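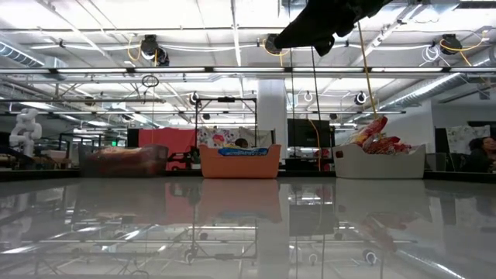
Fig. 1. Open baskets along the back of a table. Snack bags in the white one, a blue-and-white package in the orange.

Home and Small Office Storage
Notes for Unit 6: Baskets, Bins and Snacks
Instructor: Ertuğrul Yüksel

Read before class. Bring the sheet from Unit 5 if you still have it.

1. What the basket is supposed to do

Most storage advice starts with the container. Buy the set, pick your colors, and the mess will sort itself. The Greketik leaflet we read last time makes this claim on its first page and never comes back to defend it. I have my doubts. A basket keeps things from sliding off a shelf and lets you carry a lot of them in one trip. Those are real services. Everything past that depends on who fills it and who has to find something in it later.

Look at the white basket in Fig. 1. The bags rise above the rim in a heap. Plenty of people would call that overfilled and tell you to get a bigger one. I would ask first whether anyone has trouble getting a bag out of it. If they don't, the heap is fine. The orange basket has the opposite problem, if you want to call it a problem: its package lies flat with only the top edge showing above the rim. From a chair you might miss it.

2. Color coding

The usual claim is that colored baskets save time. Nevzat Kılıçarslan tried it in the break room at Waweru last April, with a color for salty, a color for sweet, and a printed key taped to the cabinet door. He asked the staff two months later what the colors meant. Of the 12 people he asked, most remembered one color and guessed at the rest. They had still been finding the pretzels. They looked in the basket, saw pretzels, and took them.

I don't say color is useless. It helps when the baskets are closed, or up high, or when somebody else puts the groceries away. With open baskets at table height I think the packaging does most of the work, and the packaging is already very loud.
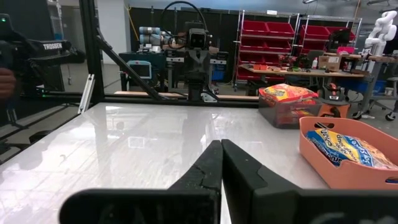

Fig. 2. Tray and clear bin.

See-through bins get recommended more than any other kind, and they deserve a harder look. The argument is that you can see what you own. Often you can see a color and that is all. With the bin in Fig. 2 you get red packaging through the side walls, and the plastic looks dark enough that I wouldn't promise you the flavor. The bag resting on top, red and yellow, is far easier to pick out. So is the blue and white one in the tray, even with the rim hiding part of it. A low open tray with a handle hole beats a clear bin for anything you reach for daily, in my view. The clear bin earns its place with backups, or where there is dust.

3. Weight and handles

Chips weigh almost nothing, so any handle will do. Cans are another matter. Zusedley sells a basket with cutout handles that the catalog calls "family size," and I have seen students fill one with soup and then carry it from underneath because the cutouts hurt their fingers. Test the handle with the load you plan to use - the store display is always empty.

4. Labels

The Oltik label kit has 72 labels in it. My own kitchen needed four, and one of those has since become wrong. Before you buy a kit, write on masking tape and live with it for a while. If the tape still tells the truth at the end of the unit, print something nicer.

5. Exercise for next time

Choose one shelf or tabletop where snacks are kept. Leave the containers as they are. For each one, note:

who fills it
who takes from it
whether you can tell what is inside from where you normally stand
what you would lose by putting the same things in a cardboard box

The last question annoys people. Answer it anyway, in full sentences. If the box would do just as well, say so, and say what the basket cost.

Kılıçarslan's write-up of the break room is in the course folder. Read the part on restocking, which I think is stronger than his part on color, and come ready to disagree with one of us.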